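# Can I get a copy of a criminal court file if I'm not part of the case?

Posted by flemley_reader

A man who used to live two doors down from my mother was charged with assault and illegal possession of a firearm. The case was heard in Brurkness and ended with a plea in July. The local paper ran one short item when he was arrested and nothing after that. I'd like to read the complaint and whatever was said at sentencing. I'm not a relative, a witness or a lawyer. The clerk's office in Flemley told me they don't have the file and hung up before I could ask who does. Do I need a reason to see it, and what does it cost? I have the defendant's full name and a rough arrest date but no case number.

**muñoz_st_tenant**

You don't need a reason. Criminal files are open to the public in most states unless a judge has sealed them or the defendant was a juvenile. Flemley doesn't have it because the file stays with the court that heard the case, so you want the clerk in Brurkness.

Go in person if you can. Most clerk's offices have a public terminal where you can search by last name. Write down the case number and take it to the window. When I did this for a burglary case the number was 1812 with a year in front of it, and the clerk had the folder out in ten minutes. Without the number she would have charged me a search fee.

Reading the file at the counter was free. Copies were charged by the page, and I paid 18 dollars for the complaint, the plea form and the judgment. Certified copies cost more and you don't need them for reading. 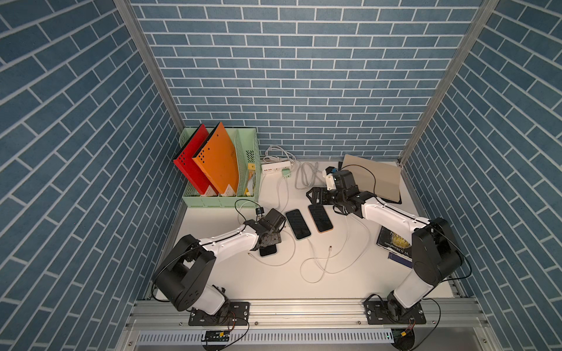
*Page last changed: April 10, 2025*

Two things may be missing from the folder. The presentence report is confidential almost everywhere, so don't expect to see it. Medical records and anything naming a child are usually pulled or blacked out. If a page is gone, ask whether it was sealed or just filed somewhere else – the clerk can tell you that much even when she can't show it to you.

**rutard77**

Just look it up online, it's all there. I found my cousin's in five minutes.

**oldledger**

The answer above is right for some counties only. Plenty of courts put the docket online but not the documents. A docket is the list of what was filed and when. It will show the charges, the hearing dates and the sentence, and that may be enough for you.

What the judge said at sentencing is a separate matter. That is in the transcript, and there may not be one. The court reporter types it up only if somebody orders it, often for an appeal. If nobody has, you would have to order it yourself and pay by the page, and a plea with sentencing on the same day can still run long. Ask the clerk which reporter covered the hearing, then ask the reporter for a price before you agree to anything. Some courts record on audio and will sell you a copy of the recording for much less.

Also check the spelling of his name and try it with and without a middle initial. I spent a whole morning failing to find case 1692 at our courthouse because the police had left a letter out of the last name and the court kept it that way.

If you write in by mail, include the full name, the date of birth if you know it, the arrest date, and a stamped envelope with your own address on it. Say which papers you want by name. A letter asking for "everything" tends to come back with a form to fill out.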